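16 Mar 2023

Batch 7 of the Elley brown ale, day 20 in the fermenter. I pulled a sample before breakfast (don't judge, it was two sips) and it's finally losing that green apple thing! Gravity hasn't budged since my last reading, so I'm calling it finished and leaving it alone until the bottles are clean.

Slamet Latuheru thinks I should have pitched the Mositz yeast warmer. Maybe. I held it at 58 the whole way and it took forever to get going, but the malt comes through so nicely that I'd do the same again, just with a bigger starter.
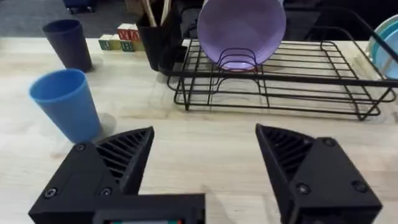
Ribbed fingers, open over the tabletop.

Bottling to do: boil the priming sugar, find the good capper, and soak labels off the Nedbridge bottles (that glue is awful, start the night before). I'm keeping a few back until July to see what the dark candi sugar does with some age on it. Slamet wants two for the Lumbantobing tasting, and he can have them if he brings my hydrometer jar back.

Next one: same grain, half the crystal malt.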